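Search this site Search Go
We use cookies to remember your settings. Accept Manage
Last updated 04/07/2026

How to sort and store a photocard collection

Most collections start in a drawer or in the box the album came in. That works until you want to find one card. The method below takes an evening for a small collection and up to 3 evenings for a big one. Mine was at 798 cards when I last did it.

What you need
Soft sleeves, a ring binder, pocket pages, a pencil and some index tabs. I use Trinorska sleeves and Ketilsson pages, but any acid-free kind will do. Wash and dry your hands first.

Step 1. Make piles by group
Clear a table and lay down a clean cloth. Put every card into a pile for its group. Leave the members mixed for now. Cards you can't place go in a separate pile – don't stop to look them up.

Step 2. Pull out the duplicates
Go through each pile and keep the better copy. Check the corners under a lamp. The other copies go in a small box for trading.

Step 3. Sleeve, then file
Slide each card into its sleeve from the bottom edge. Hold it by the sides. File the groups in order of debut, with two empty pages after each one for new cards.

Step 4. Write the list
One line per card: group, member, album, page number. I keep mine in a notebook, and the Joko binder has a pocket for it inside the cover.

Info cards need their own section, after the photocards. They carry more print than picture and are easier to look up when they are all together. Copy the details onto your list as they are printed, even when they look odd to you. On the BLACKPINK one, the small group photo is at one end and the lines of blue text give the debut as "2016 8 8" and the company as YG Entertainment, so the debut line is all you need to file it in order.

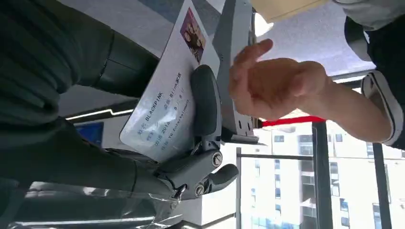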